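Pralton Community Centre
Electrical Maintenance Contract — Site Meeting
Minutes, 17 Feb 2024

Present: Jolien Aerts (chair), Cor Schouten (Timmermans Electrical), two tenant representatives
Apologies: Sotolano Property Services

1. Previous minutes
Accepted with one correction. The faulty isolator was in the kitchen, not the laundry.

2. Switchboard
Cor reported that the main board in the east wing has been relabelled and the old ceramic fuses removed. Two circuits still share a neutral and will be separated at the next visit. Power will be off in the east wing for one morning. Tenants asked for a week's notice in writing — agreed.

3. Emergency lighting
All 48 fittings were discharge tested. Three failed and have been replaced. The logbook is now kept in the front office.

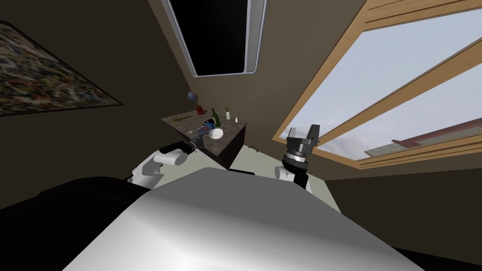 Room view with table, window and ceiling (computer render).

4. Testing and tagging
614 items tested. Most failures were extension leads and power boards. Failed items have been tagged out and are not to be used, including the urn in the supper room.

5. Quotes
Varetti quoted $3380 to replace the car park lights with LED fittings. Timmermans will put in its own price before the next meeting. Jolien noted that the Varetti figure leaves out trenching to the far pole. No decision made.

6. Other business
The hall exhaust fan is noisy again. Cor will look at the bearings while he is on site. A tenant asked whether the meter cupboard could be painted. It can, but the vents must be kept clear.

Actions
Cor: shutdown notice, exhaust fan, car park price
Jolien: ask Varetti about trenching

Next contract review is in September.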